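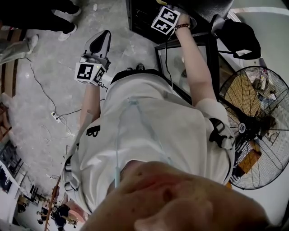
19 June 2024

A few people have asked how we furnished the room at Clundwood on not much money, so I'm putting it all in one thread. Mostly it's a thread about a glass table.

We got the keys in January. It's 436 square feet with a bare grey concrete floor and nothing in it when we arrived apart from a broken blind and a tin of screws.

First decision was the floor. I got a quote of £4000 to level it and put something nicer on top. We left it as concrete. I've not regretted that so far, though it was very cold underfoot until spring.

If you keep a concrete floor, sweep it before you mop it. I did it the wrong way round the first time and ended up pushing grey paste about for an hour.

The table came from Zarnard, the second-hand office place behind the bus depot. Black metal frame, clear glass top, £60. There was a wooden one for less but it had a split along one end that would have caught everybody's sleeves.

Things I like about a glass table: it doesn't make the room look smaller, it wipes clean in one go, and if you drop a screw you can see it on the floor straight through the top.

Things I don't like: fingerprints. Also glare in the afternoon, and the noise when somebody puts a mug down. We've all learned to put mugs down slowly.

For cleaning it I use warm water with a tiny bit of washing-up liquid, then a dry cotton cloth. I tried Walus glass spray for a month and it was fine on the flat part but left a line where the glass meets the metal edge. An old toothbrush gets that out.

Do the underside as well. I didn't for weeks and couldn't work out why it still looked dirty.

Getting it in was the hard part. Felicidad Yap and I took the top out, wrapped it in two blankets and carried it upright, on edge. Don't carry a sheet of glass flat. It bends more than you'd think and it's horrible to hold.

We also took the door off its hinges, which gave us another couple of centimetres. It was ten minutes' work and much easier than scraping the frame.

The black unit with the grilled front went in by the table. I thought the grille would be a pain to dust. A soft paintbrush does it, or the brush end of the hoover on low.

I'd leave a gap behind anything with a grille, a hand's width if you can. Ours was hard up against other things for the first few weeks and I had to drag it all out again.
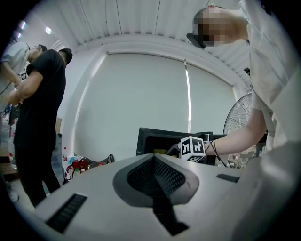
The fan has been worth every penny. The windows in that room open a few inches and no more, and once there are several of us standing about it gets stuffy very fast.

Go for one on a stand with a proper wire guard. Desk fans just blow paper around, and they take up table space you wanted for something else.

Where you put it matters more than how strong it is. We had ours in the corner to begin with and it mostly cooled the corner. Moving it out into the room and turning it down a setting was better for everyone, and quieter.

To clean the guard: unplug it, unclip the front, put the front in the bath or a big sink with hot soapy water, and let it dry fully before it goes back on. I do the blades with a damp cloth. Once at the start of summer and once at the end is enough.

Monitor next. I'd measured for it against a wall and then everyone wanted it out where you could walk round it. Fair enough, but it means you see the back of it half the time, so the cables have to be tidy.

What worked for the cables was reusable hook-and-loop ties, a tie every foot or so, and all the slack gathered in one place. Cable ties you have to cut off are no good if you change things as often as we do.

Anything that crosses the floor gets a rubber cover. On pale concrete a black cable shows up well enough, but you still catch a foot on it when you're carrying something.

Seating. We bought six folding chairs and hardly use them. Most people stand. If I were starting again I'd buy two decent stools and put the rest of the money towards lights.

Lights are the bit I got wrong. The fittings that came with the room are bright and they bounce off the glass. Janelle Panganiban lent us a lamp from Jardine that points up at the ceiling and it's a lot easier on the eyes. I'm getting another.

Someone has already asked about scratches. There are two on the table, both from dragging something with a metal base. Put felt pads under anything heavy and lift it when you want it moved.

Someone else asked if the top is safety glass. Look for the small etched stamp in one corner. If you can't find one, ask the seller before you pay, and walk away if they don't know.

And yes, check the table's feet. Concrete floors are rarely flat. Ours rocked until I put a bit of rubber under one leg. I used an offcut of bicycle inner tube folded over twice - free, and it doesn't slide.

Still on the list: hooks by the door for coats and bags, a blind that works, and a shelf for all the small stuff that ends up on the table by the end of the day.

If anyone near Clundwood is getting rid of a coat rack, let me know. I can collect most evenings, and I've got the blankets in the car already.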